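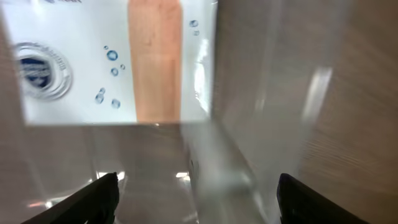

*Clear plastic box with a printed card in it, between the fingers of a Skodik bench cell.*

# Skodik bench cell for clear packaging

**Order no. 2385. Sold and serviced by Hisum.**

Clear plastic is the material people invented so customers could see the product. It is also very good at stopping a machine from seeing the box. For years the usual fix was a person, who can pick up a transparent container without giving it much thought and who, after enough of them, gives it no thought at all.

The Skodik cell picks clear boxes, turns them so the card faces the right way, and sets them down in a carton or on a belt. It has one arm, two fingers, and a camera close to the fingers that looks at the box from very near. It does not sing along with the radio, and customers have mentioned this.

## What it handles

- Clear boxes and tubs with a printed card or insert
- Rigid or slightly soft walls (send us a few if you're not sure, flat ones if you must)
- Two box sizes per shift without changing the fingers; more than that and somebody has to find the hex key

It does not handle blister packs, bags, or anything described in an email as "sort of a pouch."

## How it finds the box

Glare moves when the box moves. Print moves too, but in a more honest way, and the cell goes by the print. You teach it a card by showing it the card at several angles under your own lights. Use your real lights. One customer taught theirs with the blinds down and then had a very confusing morning.

If the cell can't find a card edge it stops, backs off, and tries again. After 5 tries it puts the box on the reject shelf and lights a yellow lamp. The shelf holds 14 boxes of the standard size. When it's full, the cell waits for a human, with what we are told is visible patience.

## What it changes on the floor

We'd like to say it frees your staff for creative work. What it did at Gavrilă, the packing house where we ran the first unit, was move Deirdre Mac Giolla off the turning station and onto the reject shelf, the lamp, and the teaching of new cards. She had turned boxes for long enough to have opinions about it.

> "My wrists are better. My step count is terrible. And I'm now the person they call when the printer changes a shade of blue, so I suppose that's a promotion. I asked for it to come with money and it did, a bit."

Her shift was also the one that got the cell slowed down. We had shipped it at full speed, and the people at the next station spent January trying to keep up with it. It now comes set to 80 percent, with the speed dial on the outside of the panel where the crew can reach it. Please leave it there. Supervisors who want it moved inside the cabinet can call us and we'll talk about something else.

Plan on one person per two cells, and plan on that person being someone who knows the boxes. Training takes around two days, most of it spent on cards.

## In the crate

- Arm, stand, and control panel
- One pair of black fingers, fitted
- Camera and cable
- Reject shelf and yellow lamp
- Clurko floor mat for the operator's side
- Printed manual, with the index Corrado Bortolotti in our service department insisted on

Spare fingers are sold in pairs. People keep asking for just the left one. The answer is still pairs.

## Ordering

Send sample boxes with the cards in them, and tell us what your benches are made of and where the windows are. Corrado will reply with a quote and at least one question about the windows.

Page updated June 10, 2026.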